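Fludstead House Slides by Hivus

We wear these all day long and we still like talking about them! The Fludstead is a plain indoor slide – no straps to fiddle with, no laces – and you just step in and go. Nneka Okeke drew the first pair after a winter on cold floors, and the shape has hardly changed.

The pale pink is our newest color, added in January. It has a smooth outer face, and the inner side is textured, so your foot gets a bit of grip when you're carrying the coffee in.
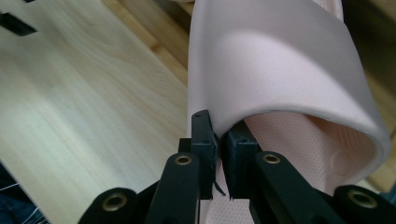

Size and care

Pairs run true to size. If you're between two sizes, go up (Khairul Ginting in our packing room swears by this, and he has wide feet). Rinse with lukewarm water and a drop of dish soap, then let them dry away from the heater. Weight is 200 grams a slide, or 400 for the pair.

On wood floors

People write in to ask whether slides mark a pale floor. We use ours on light wood every day and wipe it down with a dry cloth. Grit is what does the scratching, so knock the soles together by the door first. Slides that have been outside should get a proper wash before they come back in.

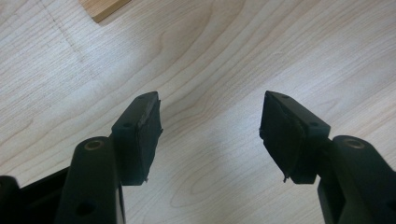

Light wood with a wavy, looping grain

Returns are open for 20 days, unworn please. Orders of 2 pairs or more ship free.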